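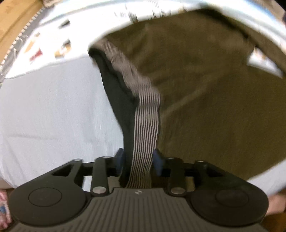 Week 3: What happens to the folding table?

OK, so last time we did the warehouse case, and most of you wanted to talk about layoffs. Fair enough! Today I want to slow down and look at one small job, handling clothes, because it's where I changed my own mind about a few things.

Look at the gripper on the brown garment, jaws closed around the narrow end, right where the striped band runs down. It's a soft, wrinkled thing with a pale cloth partly under it, and the tool has to get hold of one spot. Your hands do that without asking you. Keep that in mind when you read the Bercombe chapter, which treats "pick up" as a single step (it's the chapter I like least, sorry).

The case: Pusesham

Pusesham is a garment sorting shop with 90 people on the floor. Management brought in grippers for the first pick and left the folding to people. I visited in June and expected to hear about speed. What I heard about was talk - the sorters used to stand across from each other and chat all shift, and now they stand in a row facing the machines.

Some 70 of them had been retrained by then. The new job is mostly clearing snags and deciding what counts as damaged. A few love it. Others told me they go home more tired than before, even though they lift less, and I'd like us to take that seriously.

Terms to know
- task shift: the job title stays, the work inside it changes
- exception work: whatever the machine hands back to you
- pacing: who sets the speed, and who can stop it

For next time

Read the Lamont report, sections 2 and 3, and bring one page on a job you've done yourself. Which part would you have handed over gladly? Which part would you have fought for? Messy notes are fine - I'm not grading the prose!

Related handouts
Week 2: The Dativham warehouse
Week 4: Who gets to press stop?
Reading list and page limits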